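Home | Forums | Workplace Practice | Members | Search
Last updated: May, 4:30 pm

Topic: Automated sorting benches and the duties of bench staff

benchlead_cevport
Members are invited to comment on the arrangements now in place at our Cevport site. Under the Irnotus program, two benches have moved from hand sorting to gripper arms. No positions were removed. Staff formerly assigned to sorting now set out bins and trays, watch the arms and record stoppages. Management considers the change a success. I would value the views of members at other sites, particularly on job classification. 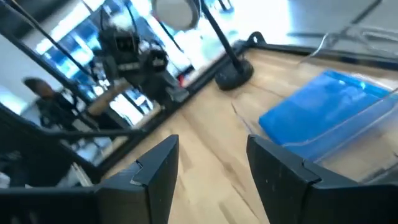
Photo: Irnotus program, Cevport site

The arm works close to the bench top, and staff are asked to keep their hands clear while it is powered. Several have said that they miss handling the goods themselves.

tallyroom
Thank you for raising the matter. At Momville we made the same change and kept the old classification. In my view that was an error. Watching a machine for a full shift is different work from sorting, and it is tiring in a different way. The position description should be rewritten before the equipment is switched on.

westdock424
I respectfully disagree with the previous member. Our people asked for fewer repeated wrist movements and they got them. A new classification would have delayed the program by months. Rotation between benches has dealt with most of the fatigue complaints.

tallyroom
Rotation is useful, but it does not settle who is responsible when an item goes into the wrong bin. Our staff were being asked to sign for work they had not done.

benchlead_cevport
That concern has been raised here as well. Our bench layout is shown for reference. The clear bins stand side by side, with the blue trays laid flat on the bench. Staff remain responsible for the layout, and the shift lead signs for the count. 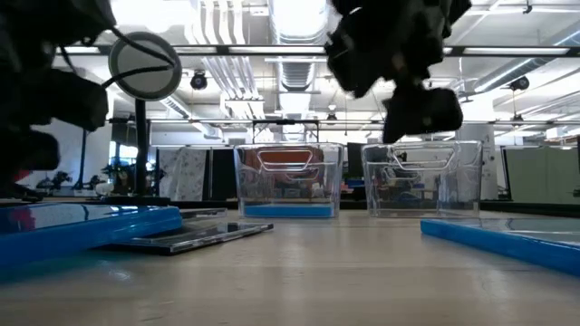
Re: Training hours and pay

zakaria_stores
At Zakaria, staff who complete the operator course move up one pay step. I would urge Cevport to consider this. People accepted the arms far more readily once the added skill was recognized.

westdock424
I support training, although I would not tie it to pay in the first year. The duties are still changing.

benchlead_cevport
Both positions will be put to the site meeting. The draft position description will be posted in this thread for comment.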